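Sevim Ekinci
June

Okay, a small thread about a guessing game, because three of you asked how the animal board went and I can't fit it into one reply (I can't fit anything into one reply, you know me).
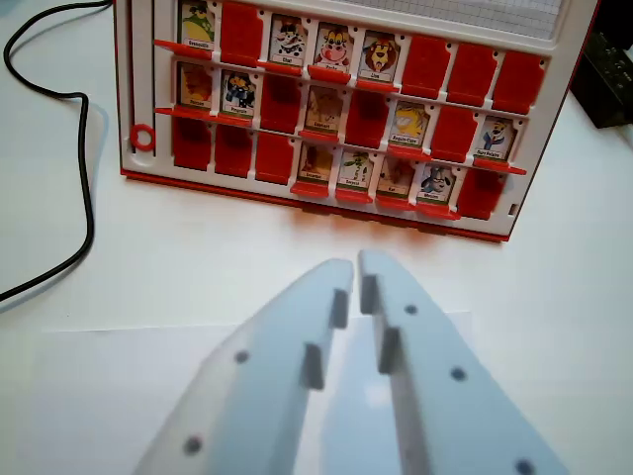
Mid-game, 11 flaps down and the lion still in it.

214 likes · 18 comments

So for anyone who missed the earlier posts - I found this at the Barthorpe swap shelf, in a plain bag with no box and no rules. White board, red trim, three rows of flaps, cartoon animals all over it. I was so pleased with myself I walked home the long way to show it to people.

My nephew is five and the usual version with the people's faces never worked for him. He'd ask "is she nice?" and then we'd all sit there looking at a drawing of a lady with earrings, trying to decide. Animals he can do. Animals he has opinions about!

His first question is always "does it have spots." Always. We've had a gentle talk about saving the spots for later, and he listened very politely and then asked about the spots.

The second question is usually "would it bite me," and I'd like to tell you the family agrees on this one, but we spent a good ten minutes on the duck. My position is that a duck would if it felt like it. My sister says a duck has no teeth and therefore the flap goes down. We have not settled it.

96 likes · 31 comments (nearly all about ducks, thank you)

What I love is how fast he's getting at the flipping part. You say no, it doesn't have a mane, and he has to go along every row and work out who stays up. That's a lot of thinking for a little person. In the first week he'd flip down the ones that matched and keep the ones that didn't, and then be very cross with the crocodile.

Mahmoud Ouali asked me whether you can play with different ages at the same table, and yes, with one house rule. Grown-ups only get to ask about color or clothes. It sounds easy until you've used up "is it wearing a hat" and you're staring at a row of brown animals with nothing left to say. I've lost that way more than once.

Clothes are a good tip in general, by the way! I ignored them for ages and kept asking about ears and tails. There's a dog in a blue hat and a penguin all dressed in dark clothes, and one question about outfits can save you a whole turn.

The little name labels under the pictures have been a nice surprise too. He isn't reading yet, but he knows "Lion" now and points at it with great dignity whenever anybody visits.

Oh, and for the person who wanted to know about cleaning - warm soapy water on a cloth, then a dry cloth, and an old soft toothbrush for the hinges. Go easy on the cards, mine came up fine with just a barely damp corner of the cloth.

We play after supper, two rounds, which becomes four rounds. Next I want to try it with my mother, who cheats at everything and will need watching.

If you've got good animal questions, please leave them underneath. We're running low, and he has asked me to say that spots is taken.

251 likes · 44 comments · 7 shares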